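5.2 Failures during the release phase

Of the 489 trials logged on the Gudura task set, 202 ended without the target object in its goal location. Most of these were ordinary misses, where the gripper closed beside the object and the policy tried again until the time limit. We discuss here a smaller group of 11 trials in which the arm reached a protective stop and had to be restarted by the operator.

All 11 stops happened between the command to open the fingers and the start of the next approach. In the logs, the wrist begins to rise before the finger position reports "open." When the object is short and rigid, the early motion has little effect. When it is long, one end stays between the fingers and is pressed against the tabletop as the wrist rotates. The force estimate then climbs past the limit we had set and the controller halts.

We first blamed the camera mount, which had been refitted in October, and repeated the hand-eye calibration. The stops continued at the same rate. Wing-yan Mak then compared the timestamps from the gripper driver with those from the arm controller and found that the driver was reporting the state of the previous command. The delay was short, but the Pichon planner treated the report as current and sent the next waypoint at once.

Figure 4 shows the workspace with the gripper at a long red object, the shape most exposed to this fault. The other items, among them a plate, a bowl and a yellow banana-shaped toy, stay on the table during a trial, so a stalled arm may also block access to them.

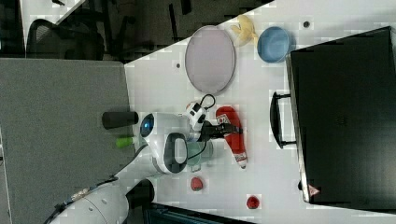 Figure 4. Tabletop workspace with the arm over the red object.

5.3 Changes to the controller

We made 2 changes. The planner now waits for a fresh finger reading, with a sequence number newer than the open command, before it sends any upward motion. Wrist rotation is also disabled until the hand has cleared the table. Both changes are in the Zorville branch used at the Groverwood lab since May 18, 2022.

The added wait makes each release slower, and we have not tuned it. Protective stops during approach are handled separately and are not affected by this fix.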